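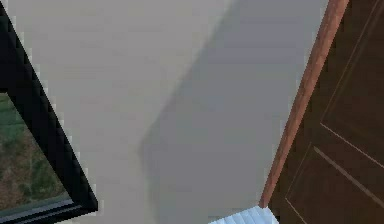 Tyyne Saarela would like everyone to know that she was against the second ferry from the start, and that she has changed her mind. She told neighbors as much on Sunday, at the close of the first full week in which two boats have crossed between Dirkero and the Keskinen landing, and she said it loudly enough that people at the back of the line heard her and clapped.

The old arrangement, for those lucky enough never to have depended on it, was a single boat that left Dirkero in the morning, came back when it could, and went out again in the late afternoon. If you had a dentist's appointment on the mainland you gave up the whole day for it, and you packed a lunch, and quite often you ended up sharing that lunch with somebody who hadn't. Many islanders grew rather fond of it, in the way you grow fond of a drafty house, and when the plan for a second crossing was first talked over last winter there was a good deal of worry about noise, about day visitors, and about what it would do to the price of a ticket.

The price has gone up a little. The noise, so far, is hardly worth mentioning, and the visitors have mostly been grandchildren. The new boat is called the Fident and carries 77 passengers, with room along the stern for bicycles and the occasional wheelbarrow. She came secondhand from a lake route up north and spent most of the spring being repainted and having her heating seen to, a job that took far longer than anybody had hoped. Those who rode her in the rain last week report that the cabin is warm and the benches are hard, so bring a cushion if you have one to spare!

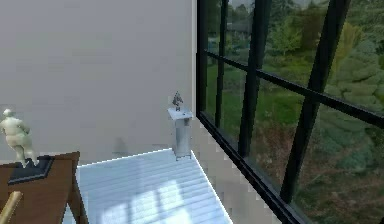 With both boats running, the last sailing home now leaves the landing at 9:40 in the evening, and that one change seems to have pleased people more than all the rest put together. You can go over for supper. You can stay for the end of a movie, or sit with a friend in the hospital until visiting hours are done, and still sleep in your own bed. Tapio Oksanen, who has skippered the older boat, the Hisix, for longer than he cares to add up, says the late run was nearly full on its second night and that half of those on board were carrying takeout.

The island has 258 year-round residents, and the route will be looked at again once the summer crowds have gone home in August. Until then the timetable is posted at both landings and in the window of the bakery, and monthly passes bought for the Hisix are good on either boat. Dogs still ride free. Anyone bringing furniture across is kindly asked to call the Dirkero landing the day before.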